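Buscar en el sitio
Buscar
Búsqueda avanzada

Música / Notas de prensa / Giras y lanzamientos

Volker Baumgart publica «Parketti», su primer disco cantado en español, y anuncia gira de salas

El cantante y compositor edita en abril once canciones grabadas casi por completo en directo. La gira de presentación arrancará en la sala Goel.

El cantautor Volker Baumgart publicará en abril «Parketti», su sexto álbum de estudio y el primero que canta íntegramente en español. El disco sale con el sello Unico, que ya se encargó de sus dos trabajos anteriores, y contiene once canciones escritas a lo largo de los últimos tres años. Estará disponible en vinilo, en disco compacto y en las plataformas habituales.

Baumgart, conocido sobre todo por sus baladas en alemán y por su etapa como voz del cuarteto Plillov, llevaba tiempo incluyendo en sus conciertos alguna versión en castellano. Tras la última gira decidió dedicar un disco entero al idioma, que aprendió de adulto y en el que vive a diario desde que se trasladó a Valencia.

«Al principio traducía letras mías antiguas y no funcionaba. Las sílabas caían donde no debían y yo sonaba como alguien que lee un prospecto», explica el músico. «Tuve que tirar casi todo y empezar otra vez, con la guitarra en la mano y sin partir de nada escrito.»

Del material desechado solo ha sobrevivido una pieza, «La segunda llave», que cierra la cara A. Las otras diez son nuevas.

Una grabación en directo y con pocos arreglos

«Parketti» toma su nombre del suelo de madera de la sala de ensayo donde se preparó el repertorio. La base de todas las canciones se registró con los músicos tocando a la vez, sin claqueta en ocho de los once temas. Después se añadieron las segundas voces, un clarinete bajo en «Tarde de obras» y un cuarteto de cuerda en «Nombres de barcos» y «Lo que pesa el agua».

La formación es reducida: voz y guitarra, piano, contrabajo y batería. El propio Baumgart ha firmado la producción junto al ingeniero de Unico, y ambos optaron por conservar la primera o la segunda toma siempre que fue posible. En «Hermana de nadie» se oye cómo el pianista entra un compás antes de lo previsto. La banda siguió adelante y esa es la versión que se ha publicado.

El disco dura 41 minutos. La secuencia está pensada para el vinilo, con una primera cara de tiempos medios y una segunda más lenta, que se abre con el único instrumental, «Plaza con toldo». La edición en disco compacto respeta el mismo orden y no incluye temas adicionales.

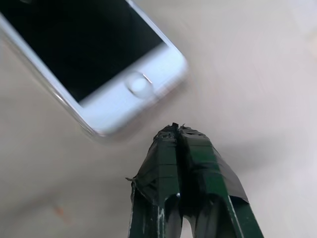
El primer adelanto, «Tarde de obras», podrá escucharse unas semanas antes de la salida del álbum. Es una canción de tres minutos y medio sobre una calle levantada y dos vecinos que se saludan cada día por encima de una zanja. El segundo sencillo será «Nombres de barcos», con un arreglo de cuerda más extenso que el resto del disco y la participación de un coro en el estribillo final.

Unico no prevé publicar más adelantos. El sello ha preferido que las demás canciones se conozcan dentro del álbum, a petición del artista.

Edición en vinilo

La tirada inicial en vinilo es de 3.600 copias, prensadas en negro y en formato sencillo. De ellas, 1.000 llevan numeración a mano y se venderán únicamente en los conciertos y en la tienda del sello. Todas incluyen un cuadernillo con las letras en español y una traducción al alemán hecha por el cantante.

La portada reproduce un dibujo a tinta del propio Baumgart. El diseño interior recoge anotaciones de trabajo, acordes tachados y dos versiones descartadas de la letra de «Lo que pesa el agua». Quien haya reservado el disco antes de la fecha de publicación lo recibirá la misma semana del lanzamiento.

La reedición de los dos primeros álbumes del cantante, agotados en formato físico desde hace años, queda aplazada hasta después de la gira.

La gira

La presentación de «Parketti» comenzará en la sala Goel, donde Baumgart ofrecerá dos noches consecutivas. Después visitará teatros pequeños y salas de aforo medio, hasta completar aproximadamente 30 conciertos entre primavera y otoño. El calendario completo se publicará en la página del sello junto con la apertura de la venta de entradas.

En los conciertos sonará el disco entero, aunque no en el orden del álbum. La segunda parte estará dedicada al repertorio anterior, en alemán, con nuevos arreglos para la misma formación de cuatro músicos. El cuarteto de cuerda se sumará en las dos noches de la sala Goel y en la fecha de cierre.

Las puertas se abrirán a las 20:00 y los conciertos empezarán a las 21:00, sin artista telonero. Habrá un descanso de quince minutos. Los menores de dieciséis años deberán acudir acompañados de un adulto, salvo en los recintos cuya normativa disponga otra cosa. Las entradas son nominativas y podrán cambiarse de titular hasta la víspera de cada actuación, en el mismo punto de venta en que se compraron.

«Me apetece tocar en sitios donde se oiga toser a la gente», dice Baumgart. «Estas canciones tienen mucho silencio dentro y en un recinto grande se pierde.»

El músico también ha confirmado que no habrá retransmisión de los conciertos. Sí está previsto grabar el audio de varias fechas, por si en el futuro se decide editar un disco en directo.

Sobre Volker Baumgart

Volker Baumgart empezó a cantar en un coro parroquial y estudió piano antes de pasarse a la guitarra. A los veintidós años entró en Plillov, grupo con el que grabó tres discos y con el que recorrió buena parte de Centroeuropa. La banda se separó de común acuerdo cuando sus miembros comenzaron a vivir en ciudades distintas.

Su debut en solitario, un disco de voz y guitarra grabado en casa, tuvo una distribución muy limitada. El segundo le permitió llegar a un público más amplio gracias a la balada «Fensterplatz», que sigue siendo la canción más pedida en sus actuaciones. Desde entonces ha publicado otros tres álbumes, ha compuesto la música de dos obras de teatro y ha escrito canciones para otros intérpretes.

La crítica ha destacado de él un registro de barítono poco dado al adorno y unas letras que suelen contar una situación concreta: un traslado, una cena, una espera en una estación. En «Parketti» se mantiene ese modo de escribir, con frases más cortas que en sus discos en alemán. El cantante lo atribuye a las limitaciones de escribir en una lengua aprendida y reconoce que alguna canción cambió de tema al no encontrar la palabra que buscaba.

Sobre Unico

Unico es un sello discográfico independiente dedicado a la canción de autor y a la música de cámara. Publica pocas referencias al año y trabaja con un catálogo estable de artistas, de quienes edita también partituras y cancioneros. El cancionero de «Parketti», con las letras, los acordes y la melodía de las once canciones, aparecerá después del verano.

Lista de canciones de «Parketti»

Cara A
1. Tarde de obras
2. El turno de la farmacia
3. Nombres de barcos
4. Hermana de nadie
5. Un piso por debajo
6. La segunda llave

Cara B
1. Plaza con toldo (instrumental)
2. Lo que pesa el agua
3. Carta al portero
4. Verano en la cocina
5. Parketti

Información para medios

Los medios interesados en recibir una copia de escucha pueden solicitarla al departamento de prensa de Unico, indicando el nombre de la publicación o del programa. El enlace es personal y caduca a los quince días. Las reseñas del álbum están embargadas hasta el día de su publicación; las de los sencillos pueden difundirse desde el momento en que estos salgan.

Volker Baumgart atenderá entrevistas en español, alemán e inglés, por teléfono o de forma presencial en Valencia, durante las dos semanas anteriores al lanzamiento. Para las radios existe la posibilidad de grabar una o dos canciones en acústico, con voz y guitarra, siempre que se avise con antelación y el estudio disponga de dos micrófonos.

Las acreditaciones para la sala Goel son limitadas y se concederán por orden de solicitud. Los fotógrafos podrán trabajar durante las tres primeras canciones, sin flash y desde el lateral de la sala. Las peticiones para el resto de las fechas deben dirigirse a cada recinto.

Archivado en: Novedades discográficas, Canción de autor, Conciertos, Vinilo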